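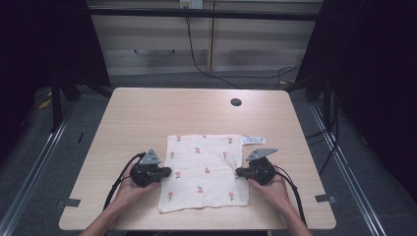
Cloth flat, both grippers at its side edges, before the pinch.

**November, 14:20, Nadcombe bench**

Segmenter keeps taking the care label for a corner. Masked out small blobs past the hull and reran the log: 1,033 frames, bad corner in 311 before, 4 after. All 4 have the label folded under.

Left and right gripper streams still drift apart by nearly one frame. Moved the timestamp to the driver callback, no replay yet.

Todo:
- replay with new stamps
- ask Dela Adjei if the planner wants corners ordered
- wrinkled lower edge: fit line, drop outliers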